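We use cookies to remember your settings. Accept | Manage

Course materials > Housekeeping for Small Workplaces > Unit 3

Search this course... Go

Unit 3. Emptying and relining small bins
Handout for the Plutgate evening course, revised February 2026

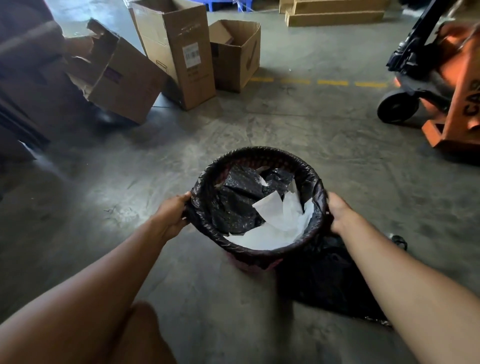
A liner is the right size when it can be folded over the rim and still reaches the bottom without pulling. Many students buy the liner that fits exactly, and then it slides down with the first heavy thing that is thrown in. It is better to have too much plastic than too little, but the extra must be managed. In the bin on the concrete floor the surplus of the black bag has been bunched over the rim into a thick collar, and the pinkish-red of the basket shows only near the bottom edge. A collar like this holds well, and both hands can grip it together with the rim. The weak point is that the bunched part makes the opening smaller, so torn paper can catch in the folds. Before you lift the bag, push the small scraps down with your fingers.

3.1 Order of work

Put the bin on the floor, in a place with good light. Kneel, do not bend from the waist. Unfold the collar all the way round before you pull anything. If you pull from one side only, the bag will tear where it is still caught.

Gather the edges, press out the air slowly and tie. With paper waste you can press quite hard. With kitchen waste you should not press at all.

Look in the empty basket. Wipe it if there is dust or a stain, and wait until it is dry. Open the new bag fully, shake it once, and push the bottom corners down with your fist. Now fold the collar.

3.2 Paper and plastic

At the Colia workshop, which we visit in July, office paper is collected separately and the plastic liner is never put in the paper sack. Used bags that are still clean are kept flat and used again. At Tarigan the rule is different and everything from the desk bins goes together. Please learn the rule of the place where you work, and ask if it is not written on the wall.

Torn paper takes much more room than flat paper. If the bin is always full by noon, the reason is often the tearing and the bin is large enough.

3.3 Practice

Each student relines one bin until the collar stays in place when the bin is carried across the room. Allow 15 minutes for this, and 20 if you use the thin Mulo bags, which stick together when they are new.

For the next meeting, read Unit 4 (Cardboard boxes: flattening and tying) and bring gloves.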